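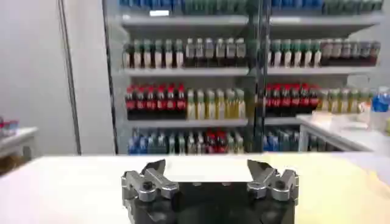 *Photo: Forough Rahimi*

# Rough-cut previews and test screenings: frequently asked questions

These notes apply to all audience previews of unreleased features and shorts handled by Plimudgate, including titles submitted by Distari and by independent producers. They replace the sheet issued in November.

## Attending

**Who can attend a preview?**

Anyone aged 18 or over who has registered and holds a confirmed place. People who work in film production, distribution, exhibition or film journalism are not admitted to audience previews. They may apply for a trade screening instead.

**How are places allotted?**

By age band and viewing habits, according to the profile the producer asks for. Registering early does not improve the chance of a place. A person who has attended a preview of one cut of a film will not be offered a later cut of the same film unless the producer asks for a returning group.

**Will I be told the title?**

Usually not. The invitation gives the genre, the running time, the language and a content note. Historical dramas and films based on a living person carry an extra line saying so.

**What is in the content note?**

Violence, sexual material, strong language, drug use, flashing light and the depiction of religious rites. The note is written from the cut delivered to us. A cut may be shortened after the note is sent, but nothing may be added to it.

**How large is the audience?**

The main auditorium, the Heydari, seats 900 and is used for comedies and large releases, where the producer wants to hear a full house. The small auditorium seats 80. Most dramas are shown in the small one.

**What time should I arrive?**

Doors open at 6.15 pm and close at 6.50 pm. There is no late entry, and a ticket not used by 6.50 pm is released to the standby line.

**Can I bring my phone?**

Phones, smart watches and recording devices are sealed in a pouch at the door. The pouch stays with you. Opening it inside the auditorium ends your attendance, and your questionnaire is withdrawn from the count.

## The cut

**Why does the film look unfinished?**

Because it is. Expect temporary music, missing effects, uneven sound between shots and placeholder titles. Songs may be present with a guide vocal – the final singer is often recorded later. Colour is normally ungraded.

**Has the film been certified?**

No. Previews take place before submission for classification. The age limit of 18 is applied to every preview for this reason, including films meant for children. Family previews are run under a separate procedure and are listed as such.

**Is there an interval?**

Only if the film is built with one. The interval is then part of the test and has its own two questions.

## The questionnaire

**How long is it?**

There are 34 questions. The first page must be completed before any discussion with other members of the audience. The remaining pages may be completed in the foyer.

**What happens to my answers?**

They are entered without names. The producer receives the totals, the written comments as typed text, and a breakdown by age band. The paper forms are kept for 42 days and then shredded.

**Can I object to a scene?**

Yes. Question 19 asks for any scene that should be shortened, removed or explained. Give the point in the story and the reason. A general objection to the subject of the film is recorded separately and does not affect the scene scores.

**What is the discussion group?**

A smaller group stays behind for a moderated talk. Gholamreza Esfahani moderates for drama and historical titles. Members are picked at the door and may decline. The talk is recorded as sound only.

## Confidentiality

**What may I say afterwards?**

You may say that you attended a preview. You may not name the film or its cast, describe the plot, or post a rating. The agreement ends on the day of general release.

**A journalist has contacted me about a film I saw. What should I do?**

Do not confirm the title. Pass the message to the preview office. The same applies to any group campaigning for or against a film.

## For producers

**Which formats are accepted?**

An encrypted cinema package or a high-quality file with separate sound. Subtitles should be supplied as a separate file. Drendar drives are accepted if formatted to the delivery sheet – other portable drives must be cleared with the projection desk first.

**Can the director attend?**

Yes, seated in the back row and not introduced. Cast members may not attend an audience preview.

**When are results sent?**

Scores go out the next morning by 11 am. The full report, with comments, follows once the forms have been checked. Queries about a report go to Forough Rahimi at the preview office.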